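Nalier Kitchen Bench Kit: data card

Kundura sells Nalier as a tabletop set for two-arm manipulation work. It covers the mat, the props and a starter set of recordings. Arms are bought separately.

Props on the mat: plate rack with round plates, mug tree with two mugs, woven basket with two ears of corn, toaster oven, wooden cabinet with a drawer.

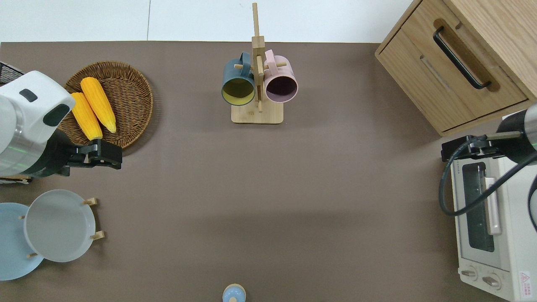

Recordings

The starter set has 58 episodes at 30 frames per second. Most run around 90 seconds. Each has a head view and fixed views, stored as separate files with a shared clock.

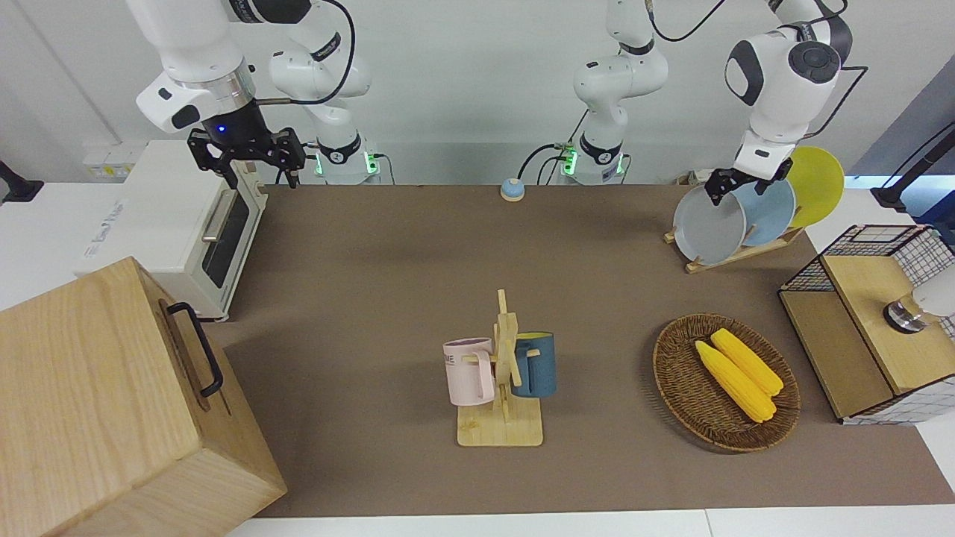 Plate episodes are labeled by which arm holds the plate. Left and right always mean the robot's own left and right, in every view.

Known issues

Version 3 fixed the clock drift reported by Lorente.
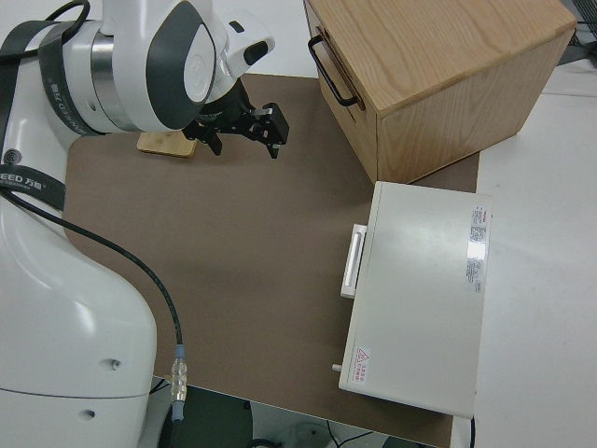 Glare on shiny surfaces is left as recorded. No color correction is applied.

Prop positions are not measured. If you need poses, use the Garnis add-on.

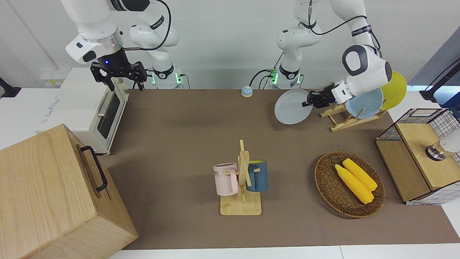

Replacement mugs and plates can be ordered singly. Colors may differ from the recordings.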